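Ticket 612: Mop task, teleop demos drift left and pad lifts at end of stroke
Site: Vustthorpe, bedroom floor
Opened by: Hiu-tung Yuen
Assigned to: Tien-fu Shek
Last updated: Jan 1, 2022

Reported problem. When the operator pushes the mop forward by remote control, the arm lags the leader handle and the stroke bends toward the bed. On the pull back, the pad tips up on its front edge. Demos with either fault are being rejected by the Ustov checker, so the usable set is growing slowly. Target is 400 accepted demos.

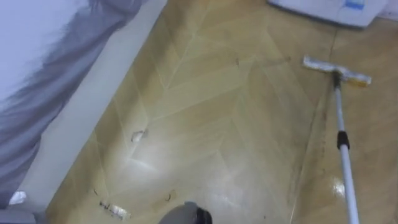
Can we keep the bent strokes and let training average them out?
Gunther tried that in June on the wiping task and the policy copied the bend, so bent strokes get deleted.

Step 1. Checked the link. Delay between leader and follower was 20 ms, which is within limits. Swapped the cable anyway. No change.

Step 2. Re-zeroed the wrist on the leader arm. The offset was small but it was on the same side as the drift. After re-zeroing, Hsiu-ying Yang recorded a short batch of straight pushes over open floor. Drift mostly gone on short strokes, still there on long ones.
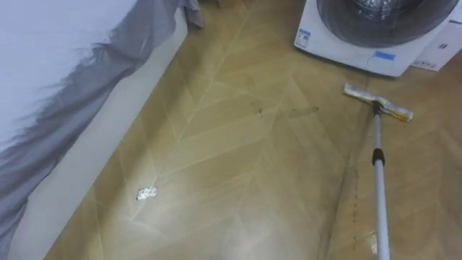
Mop head near the washing machine, bed at left.

Step 3. Looked at grip height. Operators were holding the pole wherever they happened to pick it up. The swivel behaves differently when the pole is held low, and the pad tips on the pull. Asked everyone to grip above the collar and to keep the pole at a shallow angle on the return. Chun-yin Ng wrote this into the operator sheet.

Step 4. Lowered the follower gain on the shoulder joint. The Tse config had it set for tabletop work. With the new value the long strokes run straight, but the arm feels slow to the operator. Hsiu-ying says she can work with it. Gunther would like it a little higher.

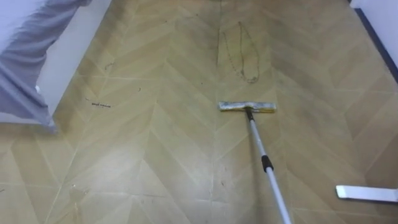 If we do raise it, go up in small steps and record a long push after each one. Do not change the gain in the middle of a batch. The checker compares demos inside a batch and will flag the whole lot.

Still open:
- Pad tip on the pull is less frequent but not fixed. Need the force log from the wrist, which stops writing after 3,000 lines. Request sent to Plindolwood to lift the limit.
- Old demos from before the re-zero need to be tagged. Tien-fu has the list.

Status: waiting on Plindolwood. Recording can continue with the lower gain.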